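The Grippers Get Serviced First

At Tronel, the working day starts at the tool shelf. Before anyone records a single task, the hand-held grippers used to teach the company's robot arms are checked, wiped and signed out in pairs.

The tools take a beating. A pair does up to 500 grasps between services, and the finger pads go first. Once a pad wears smooth, the technician peels it off, cleans the finger and presses on a new one. The job takes almost 30 minutes a pair, most of it spent waiting for the adhesive.

The marker cubes need more care. Software reads the printed pattern to work out where each tool is, so a scuffed face or a loose screw can spoil a morning's recordings. Cubes are wiped with a dry cloth only.

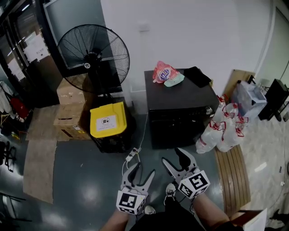 A pair of two-finger grippers with their marker cubes, held out over the floor.

After the wipe-down comes a walking check. The operator takes one gripper in each hand and turns slowly through the room while a colleague watches the tracking on a laptop. If either marker drops out more than 2 times, the pair goes back to the shelf.

Tronel keeps 41 pairs in service. Spare pads come from Tsakiris, and the log runs on Clatska, a maintenance program the team adopted in July. Full recalibration is done on Monday, before the first shift.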